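New pads on the hand grippers

Posted Jan 8, 2025

I put off the pads on the hand grippers for most of last year. They were last changed in September and by Christmas the left one on the Magesa unit was letting cups slide. I finally did both units this week, so these are my notes for next time.

The pads are the ribbed black ones from Braretti. They come in bags of 13, an odd number for something you fit in pairs. I pulled the old ones with a plastic spreader, cleaned the fingers with isopropyl and left everything overnight. The glue wants a full night. I tried to rush it once and had to scrape it all off again.

Fitting them is easy enough. Getting the two sides to meet is the fiddly part. If one pad sits a hair further forward than the other, a light cup will twist as you close on it and you'll blame your wrist. I hold the jaws nearly shut, look straight down the gap at the ribs, and nudge the right pad until the tips line up. Then the screws go in, a quarter turn past snug and no more. The shell is printed and the threads won't forgive you.

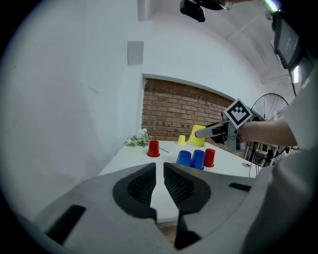 Cups on the white table, with both grippers in use.

I use cups for checking because they're cheap and they tell you a lot. The small ones show whether the tips are meeting, and the big one shows whether the fingers open evenly on both sides. My own rule is 200 open and close cycles before I trust new pads, then a look at the glue line with a torch.

Oduor Athumani, who built the shells, reckons I overdo it. He does 50 and goes for lunch. He also had to redo his pads at Colireo twice, so I'm sticking with my number.

After cups I go to something with a neck or a cap. A cup gives a bit when you squeeze it, and that can hide a bad fit.
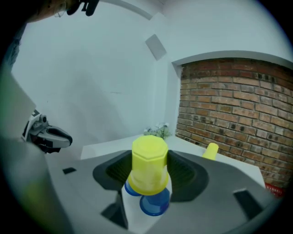 If the ribs are only touching at the front, a bottle will rock when you tip the gripper forward. The Magesa unit rocked the first time. I loosened the left pad plate, packed it with one layer of tape and tightened it again. The tape is meant to be temporary. The last lot of temporary tape stayed in for over 251 hours of use.

The other job was the marker on top of each unit. Check that it's flat and the corners aren't lifting, and wipe it with a dry cloth only. Alcohol makes the black go patchy.

Still to do: order more screws and ask Oduor for the updated shell file.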